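Subject: Re: [makers-list] Did anyone make it to the Malter open day?

Hi all,

Yes, I went! Sorry for the slow write-up, work has been nuts.

On Feb 3, Brina wrote:
> Did anyone get over to the open day at Malter in January? I had it
> on my calendar and then my kid got sick. Mostly I want to know if
> they let you try the hand-held grippers or if it was all slides.
> And is there parking??

Parking first: there's a lot behind the building, but it fills up fast, so I ended up on Teoh Street and walked five minutes. Room 404, and the elevator is slow.

Almost no slides, you'll be glad to hear. They call the project Grivura, and the idea is that a person does a chore with a gripper in each hand, and the recordings get used later to teach a robot arm the same chore. The day's chore was a cup and saucer on a round table. 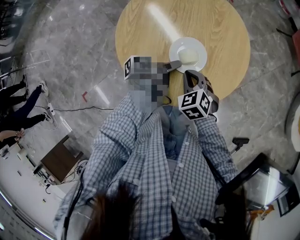 And yes, they let us try it! I figured I'd be great at this (I've been picking up cups for a long time) and I was terrible. You lose all the feeling in your fingertips, so you end up watching the tips of the jaws like a hawk. The saucer was the worst part for me. It's so thin and low that I kept chasing it across the table, and the woman running the session told me to slow way down and come in flat. That helped a lot.

She said they had 921 good recordings of that one chore so far and wanted plenty more. I asked how many bad ones and she just laughed. 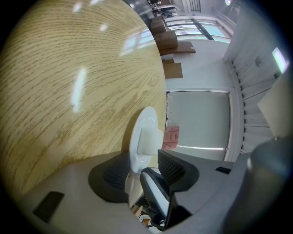

The other thing I liked was how normal the setup was. Regular office furniture, boxes, no fancy lab stuff, and they were happy to talk about what doesn't work yet. Shiny tabletops give them trouble, for one, and so does anybody who rushes (me, again). There were 12 of us in my group and everyone who wanted a turn got one, though the line moved slowly toward the end.

Brina, they're planning another one in the spring. I signed up for their notices and I'll forward the date when it comes. If anybody wants to carpool from the north side, write me off-list, I've got room for three.

Sulastri Osman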